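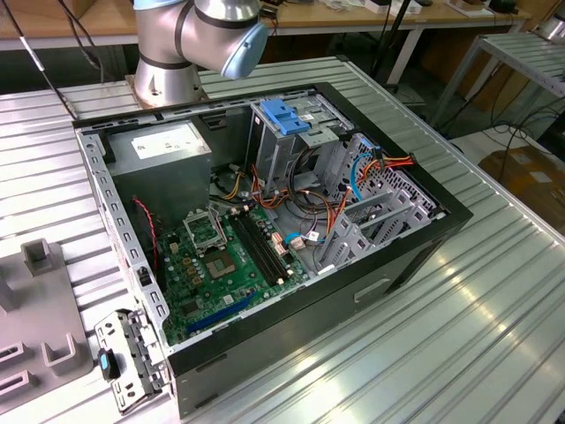

## What happens to old computers in Wumurby?

I picked this topic for a pretty dumb reason: my aunt has three dead desktops in her garage and won't let anyone touch them. So my question for the semester was simple. Why do people hang on to old computers, and where do the machines go once they finally let go?

I started with a paper survey, left at the library and at the Mogensen hardware store (thank you for letting me tape a box to your counter!). I got 266 back, which was way more than I'd planned to type into a spreadsheet by hand. Most people had at least one computer they no longer used, and the top reason for keeping it was "my photos are on there." I'd have bet on laziness.

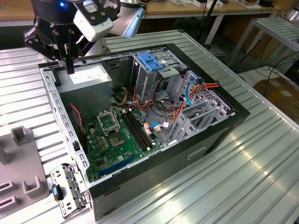
The second most common reason was not knowing where to take it. That one bugged me, so in February I called every place in town that might accept electronics. I made 13 calls. Four places said they did, two of those wanted a fee, and one had me on hold so long I finished my lab homework.

Then I got to visit the Cukport drop-off center. They logged 1608 items last year, counting printers and monitors, and desktops were a smaller share than I expected. The staff told me laptops have mostly taken over, and that older desktops are still their favorite because they come apart with a plain screwdriver.

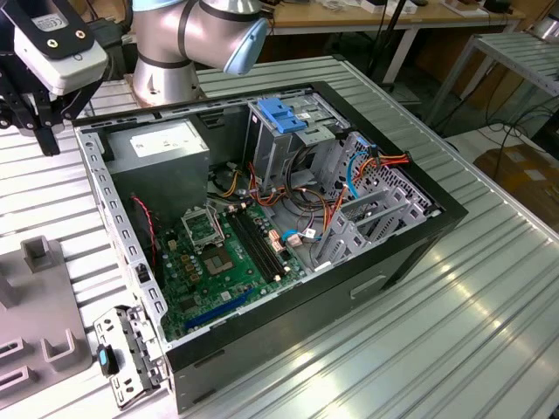
My partner, Haiyan Yuan, did the part on money. She looked up resale prices for used memory, power supplies and drives, and came up with around $32 for a typical older tower if everything still works. Take out the time it takes to test the stuff and it's a lot less exciting. We argued about whether to count our own hours and ended up leaving them out, so read that number with some suspicion.
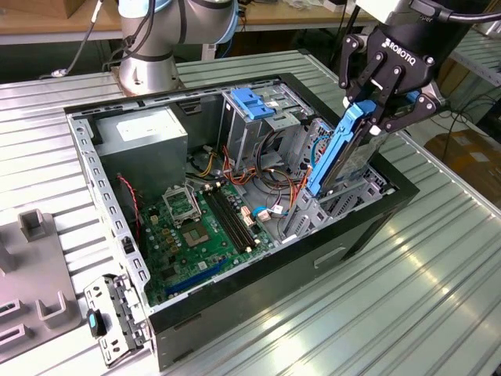
What should you do with the hard drive before you donate a computer?

Copy off what you want to keep, then wipe the drive or take it out and keep it at home. The drop-off center will accept a desktop with no drive in it.

If I did this again, I'd put the survey online too, and I'd ask about people's ages. Haiyan wants to repeat the phone calls in Vistura, where her cousins live, and compare. My aunt read a draft and has agreed to part with one of the three.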